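Soladeck – Tampos e superfícies de trabalho
Galeria de acabamentos

Voltar ao índice de galerias

Esta página reúne os acabamentos claros aplicados nos tampos de mesa da linha Soladeck, com notas sobre leitura de cor, sentido do veio e manutenção. As notas foram redigidas pela oficina da Brulham e destinam-se a quem especifica mobiliário para bancadas de montagem, salas de ensaio e postos de escritório. As referências comerciais constam da tabela da Urnance, disponível a pedido.

Formato e sentido do veio

O tampo corrente tem 1730 mm de comprimento e 70 cm de profundidade. Salvo indicação em contrário na encomenda, o veio segue o lado maior. Em postos duplos, os dois tampos são cortados da mesma placa e numerados no verso, para que o desenho continue de um para o outro. A troca da ordem na montagem nota-se sobretudo com luz rasante.

Para mesas de reunião fabrica-se também o comprimento de 2376 mm, em peça única. O transporte faz-se ao alto, com cantoneiras em todos os vértices. Não se aceita a entrega deitada sobre estrado.

Cor

Os cinzentos claros são os acabamentos com maior variação aparente. A mesma placa pode puxar para o rosado junto de uma lâmpada quente e para o esverdeado do lado da janela. A comparação de amostras deve ser feita no local de instalação, com a iluminação definitiva ligada, e repetida ao fim da tarde. Uma amostra de bolso não chega para avaliar o veio; recomenda-se o formato A4 ou superior.

Acabamento Lobo, cinzento claro, veio fino

O Lobo tem estrias finas e pouco espaçadas, sem nós marcados. É o acabamento mais pedido para superfícies onde se pousam peças pequenas e escuras, pelo contraste que oferece.

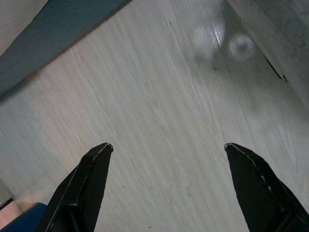

A escolha entre o Lobo e um cinzento liso depende do uso. O liso facilita a deteção de resíduos e limalhas; o veio disfarça melhor as marcas de dedos e os riscos superficiais que acompanham o sentido do desenho. Os riscos transversais ficam visíveis em ambos. Em postos com movimentação repetida de objetos duros, prever uma base de proteção na zona de trabalho e deixar o restante tampo livre.

Manutenção

Limpar com pano de microfibra ligeiramente humedecido e detergente neutro, sempre no sentido do veio. Secar de seguida. Não usar esfregões, acetona nem produtos com cera, que deixam película e alteram o brilho de forma desigual. Tinta de marcador: álcool isopropílico em pano, aplicação breve, enxaguamento com água.

Apertar os parafusos de fixação 4 semanas após a montagem. Nos tampos de peça única, verificar também o nivelamento a meio do vão.

Amostras

Os pedidos de amostras do acabamento Lobo recebidos até quarta-feira seguem na mesma semana. Indicar na mensagem o acabamento, o formato pretendido e a morada de entrega. As amostras A4 não são devolvidas; as placas de formato superior são recolhidas pela Urnance na entrega da encomenda.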